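Bench cell safety check, two-arm build
Checked by: Corina Bachmann
Date: 25 December 2018

1. Emergency stop within reach of both stools – OK
2. Base bolts, left and right – OK, one retightened

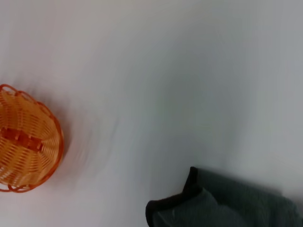
3. Work surface. Wiped down before power-on. Keep the gray cloth flat if it isn't the part being handled; its corner was sticking up.
4. Speed limit set to 20 percent – OK

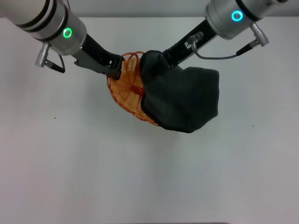
Manbridge Shared Workshop – Automation Group

5. Wrist cables. Check slack on both sides with the arms angled inward, as when they hold the basket. Adi Krishnan to add a clip by March.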